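Dorham Rovers

Dorham Rovers is an amateur football club from the harbour town of Dorham, and it has spent nearly all of its long and rather up-and-down life in the Skovik League, the regional competition that takes in the coast and the farming villages behind it. The club plays in green and white and is known to almost everyone locally as the Ropemen, after the rope works where most of the first players earned their living.

Origins

The club grew out of a works side that used to play on the drying field behind the rope sheds, a sloping patch of ground that drained badly and was shared, on most afternoons, with a good number of sheep. When the works closed its sports section the players decided they would rather carry on than go their separate ways, and they took the town's name and kept the old shirts until these wore out. The first league match was a home defeat to Eynon, which began a rivalry that is still the one supporters look for when the fixtures come out each summer.

Those early seasons were hard going. Rovers finished near the bottom more often than they finished near the top, and away games in Iltier meant a long ride on the morning ferry, with kick-off fixed by the tide as much as by the referee. Older supporters still speak very fondly of those trips — the songs on deck, the flasks of soup, the sprint up the hill from the quay when the boat came in late.

The Ruppert years

The club's happiest spell came under Ludger Ruppert, a former centre-half who took over as manager in February with the side in real danger of going down. He kept them up on the last afternoon of the season, and over the following years he built a patient, hard-working team that played with two wide men and a single striker at a time when most of the league was still fond of the long ball.
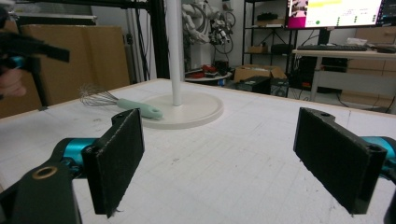
Why are Rovers called the Ropemen when the rope works closed so long ago? The name had already found its way into the songs and on to the scarves by then, and supporters simply went on using it.

Ruppert's side won the Skovik League twice, and the second of those titles is the one people tend to talk about. Rovers went into the final match level on points with Eynon, who had the better goal difference, and they needed a win while hoping for a slip elsewhere. A crowd of 2,000, the largest the ground has held, saw Rüdiger Oltmanns score the only goal with a header from a corner. Eynon could only draw, and the news reached Dorham by telephone some minutes after the players had gone in to change, so that the celebrations had to be started all over again.

Oltmanns remains the club's record scorer for a single season, with 52 goals in all competitions. He was not especially quick, but he was strong in the air and had a lovely knack of arriving at the far post just as the defenders had stopped worrying about him. He stayed with Rovers for his whole career — there were offers from bigger clubs, which he politely turned down — and later coached the under-sixteens.

Ground

Rovers have played at Quay Lane since leaving the drying field. The ground has one covered stand, with 60 wooden seats reserved for season-ticket holders, and a grass bank along the opposite touchline where everyone else stands. The wind comes straight in off the water, and visiting goalkeepers have been complaining about it for generations. Floodlights were put up after a long round of raffles and sponsored walks, and the first evening match under them was a friendly against Iltier that ended 2–2.

Rivalries

Matches against Eynon are known as the Causeway Derby, from the road that joins the two towns. The winners keep a coil of tarred rope in their clubhouse until the next meeting, and it has changed hands so often that both ends have had to be bound again. Relations with Iltier are a good deal gentler, and the two clubs still share a supper after their last league meeting of the season.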